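Driving Lessons: Teaching a Park Robot by Remote Control
Speaker notes, afternoon session

Opening

Start with the question: who has ever tried to explain to someone how to walk through a park? Wait for hands. Then say that I tried for a whole spring to write it down as rules and got nowhere, and that driving the robot myself got us further in one week than the rules did in three months.

Introduce Emo. Four wheels, about knee high, a joystick on my end. We run it at Pritchard Park, on the paths between the Cason gate and the pond. Keep this short, people want to get to the driving.

What a lesson is

One lesson = one person driving one stretch of path, start to stop. The log keeps the camera view and the stick position together, so every moment pairs what Emo saw with what I did. We have 1,581 lessons now. Say the number slowly, I'm proud of it!

Mention that the first 499 were all mine, and you could tell. I hug the left. Emo learned to hug the left. When other drivers joined, it settled down toward the middle - this gets a laugh if I don't rush it.

Straight paths are hard

Everybody expects the turns to be the trouble. My favorite stretch for this talk is a long straight one with a raised curb on the left and open lawn on the right. Ask the room which side worries them more. Most say the curb. For me it's the lawn, where the pavement just meets the grass with no step. Point out the patch and crack along the lower left too, and ask whether they'd steer for it. Drivers split on that one. Give them a good ten seconds to look before moving on.
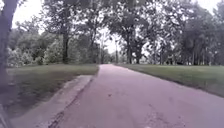
Teach the recovery

Best part of the talk, slow down here. Perfect driving makes a poor teacher. If Emo only ever sees the middle of the path, it has no idea what to do at the edge. So we drift over on purpose with recording off, switch it on, and record the drive back. Some 1,000 of our lessons are recoveries like this.

Tip for anyone starting out: small stick movements, early. If you jerk it, Emo learns to jerk it.

Taking over

Explain the Skollen switch (our name for the thumb button). Hold it and you're driving, let go and Emo is. Each takeover gets saved as a new lesson. Play the audio clip of the beep.

Next

Goal is 3,000 lessons by June, with more shade and more evening runs. Invite people to come try the joystick at the back table. Questions.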